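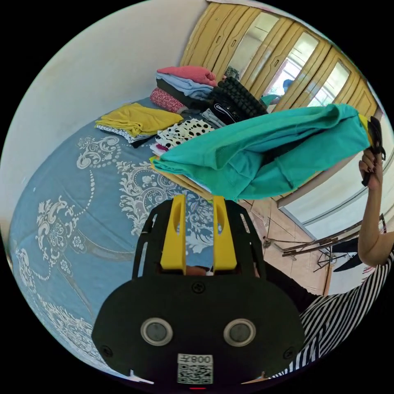 Re: What to pack for Manzano in December

Krishnamoorthy Devadiga wrote:
> First time on the Manzano walk for me. Is the hut heated, and do I
> need more than one warm layer? I was planning on a 2-day loop
> from the Pamenau side.

Oh, you picked the good side! The climb from Pamenau is steep for the first hour and then you come out on the ridge and can see clear down to the lake. I've done it four times and would go again tomorrow.

The hut has a stove but the wood runs low by evening, so yes, bring a second layer, and something dry to sleep in. It sits at 2,111 meters and the wind finds every gap. I fold everything on the bed the night before and then put a third of it back in the closet - my pack still comes out too heavy.

Bunks were 280 a night last winter, cash only. Get there before 4 if you want a lower one. And try the lentil soup, it's wonderful!

Does anyone know if the bridge past the second spring has been fixed?

Ashwin Kamath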